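Notebook, kitting and pre-assembly bench
2021-07-27
Entry by Lleucu Meredith. Read by: Branwen Kneath, Lutfa Fakir

Continuing from the last entry. Bin positions are now fixed and taught. Round boards bottom left, solenoids top left, harnesses top right, tray in the middle with a fresh sheet of paper in it. Anyone refilling keeps to this, including on the late shift. The left arm does not search for a bin that has moved. It goes to the taught position and closes.

Refill procedure as agreed with Branwen: pause both arms, wait for the controller to show hold, refill, release. Do not reach in during a slow move. Raghda timed the pause and restart and considers it acceptable if refills are done bin by bin when low, and poor if people wait and do all of them together.

Job changes, for the record, as Sioned wants them written down before the September review:

Lutfa and Raghda no longer lay out parts. They refill, check finished trays and clear faults. Lutfa reports that wrist ache is less but that standing and watching is more tiring than expected. Asked for a stool at bench height. Request sent to Bulton stores, no reply yet.

Final inspection of solder joints and terminal blocks stays with a person. The proposal to move it to the cell camera is parked. Raghda objects to it and I agree with her: she finds lifted pads by tilting the board under the lamp, and we have no means of doing that in the cell.

Fault clearing currently needs a Clisus login, and only Branwen and I have one. On the late shift this means a stop lasts until one of us answers the phone. Last batch the cell stood idle for up to 3 hours for a dropped harness. Lutfa has done the training and should have a login. Raised with Sioned.

Batch size stays at 700 until the harness pick is reliable. Twisted strands spring open when released and the connector end does not always lie where the gripper left it. Tried a lower release height on the right arm. Better on the short harness, no change on the long one. Zolport offer a narrower finger set. Quote requested.
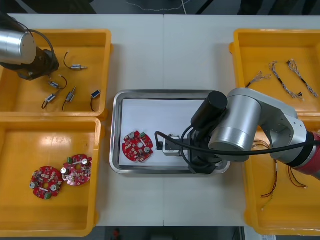

Solenoid leads are the other open item. When they are tipped in from the bag the leads hook over each other and the pick lifts 2 at once. Raghda suggests laying them in by hand with the leads apart, which works but puts back part of the handling we took out. Szénási can supply them on card strips. Cost to be compared with the operator time before we decide.

To do:
Login for Lutfa (Sioned)
Stool, chase Bulton (me)
Card strip price (Branwen)
Refill instruction, one page, fixed to the guard at reading height (Raghda to draft, Lutfa to try it on the late shift)
Repeat long harness test with new fingers when they arrive, 3 trays minimum, same release height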